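# Plolutance notebook, April, sentencing remarks

Morning. Second pass on the Dornside transcripts, youth cases only.

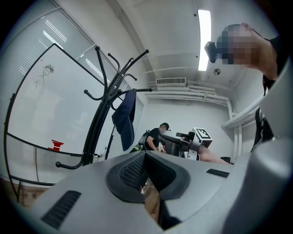 Grgić sent the last batch of typed remarks overnight. That brings us to 800 pages, which was the limit we agreed to pay for, so anything missing now stays missing unless the court office will copy it for us. I have put the files in the shared folder under "Dornside youth, typed" and left the audio where it was. Please don't rename anything in the audio folder. Liladura looks for the original names and will lose the link to the page.

Checked the new batch against the request list. One case has come back with the plea hearing and no sentence. One has the sentence twice, with small differences: in the first copy the judge says "I have considered your age", in the second "I have considered your age and understanding". Listened to the audio, and it is the second. I've struck out the first copy but left it in the folder. Wrote to Grgić asking which typist did which and whether the shorter one was a draft. No reply yet.

## Coding the age passages

The question for this pass is still the narrow one. When a judge sentences somebody who was under eighteen at the time, where in the remarks does age come up, and what is it attached to? We are not scoring whether the sentence was right. Rok asked me to write that down somewhere because the codes have started to drift towards it, and mine are the worst. In March I was using "age, dismissed" for anything where the sentence came out long. Have gone back and removed that code from the list. If age is mentioned and the sentence is long, that is two facts and they get coded in two places.

Codes in use from today:

- **A-start**: age raised before the starting point is announced
- **A-adjust**: age raised as a reason for moving away from the starting point
- **A-address**: age raised only in speaking to the defendant ("you are a young man, you have time")
- **A-victim**: the victim's age, where the judge compares it with the defendant's
- **A-none**: not raised at all

A-victim was Valbona's suggestion and I was against it, but it has come up often enough in the new batch that I've given in. In several of the killings the judge spends longer on the gap between the two ages than on the defendant's age taken alone. Under the old list those passages went into A-adjust and made it look as if age had brought the sentence down, when it was being used to explain why it hadn't come down.

## Test on a small set

Valbona and I each coded the same 10 transcripts without talking, her in the back room and me at the window desk. We compared after lunch. We agreed on the main code in all but a few, and the ones we split on were all A-adjust against A-address.

The clearest split is the arson case. Remarks run:

> "You were fourteen. I bear that in mind. I also bear in mind that you went home and came back with the can."

I had A-adjust. Valbona had A-address. Her argument is that "I bear that in mind" does no work unless the judge says what follows from it, and nothing follows. Mine is that the judge is plainly weighing it against the next sentence. We went round this for longer than it deserved. Rok came in for his charger and said to code what is on the page, which helped neither of us.

Agreed in the end: if there is no stated effect, it is A-address, and the passage gets a flag (w) for weighing words. We can pull all the (w) passages later and look at them together. I have changed mine. The rule goes into the guide as of today and applies backwards, so everything coded A-adjust before now needs opening again. I make that most of a week for one person. Will split it with Valbona by case number, odds to me.

## Mandatory terms

Still unsure what to do where the judge says there is no choice. In these the age passage often comes after the sentence, and reads more like an explanation to the family or the press bench. One says outright that the court "would have wished for more room". At present they go in with the rest and pull A-start down, because there is no real starting point to come before.

Options as I see them:

1. Leave them in and add a marker for fixed terms.
2. Take them out into a set of their own.

Rok prefers the second. I would go with the first for now, as we can always filter on the marker and I don't want another folder. Have added the marker (f) in Liladura and applied it to the new batch only. Older ones to do.

A point to keep hold of: several of the (f) cases had an application to reduce the charge before sentence, and that is where age was really argued. Counsel goes on for pages. By the time of the sentence the judge refers back to "my earlier ruling" and says little more. If we only read the sentence, we will record A-none for a hearing where age took up the whole morning of another day. The rulings are not in the material we paid for. Asked the court office whether they hold typed copies. The woman on the desk thought yes for the newer cases, no for anything before the move to the new building. She wants a written list. To draft.

## Liladura problems

Search is missing words broken over a line. "Un-derstanding" comes back as nothing. Took me until mid-afternoon to notice, and it means the word counts I sent round last month are too low. Please don't use them. I've switched on the setting that joins broken words and rerun the new batch. It took 60 minutes and froze once. The older files will have to run overnight.

Also, the export drops flags if there is more than one on a passage, so (w)(f) comes out as (w). Workaround for now is a second column typed by hand. Valbona has written to their support.

## Names

Found 5 transcripts where the defendant's first name was left in by the typist, one with the school as well. All are cases with reporting restrictions, as far as I can tell from the front sheets. Replaced with initials in the working copies, locked the originals, told Rok. He is going to raise it with Grgić himself, as it should have been caught at their end. Until he has, nobody sends pages outside the group, including the extracts for the talk.

## To do

- reopen old A-adjust passages, odds (me), evens (Valbona)
- (f) marker on older cases
- list of rulings for the court office, with hearing dates where we have them
- overnight rerun, check it hasn't frozen before leaving
- rewrite page two of the guide, the arson passage can go in as the worked case with the can left out
- chase Grgić about the missing sentence

16:40. Reply from Grgić about the double transcript. The shorter one was a draft, sent by mistake. They don't know yet whether any other drafts went out in the earlier batches. Will have to spot check against audio, starting with the longest.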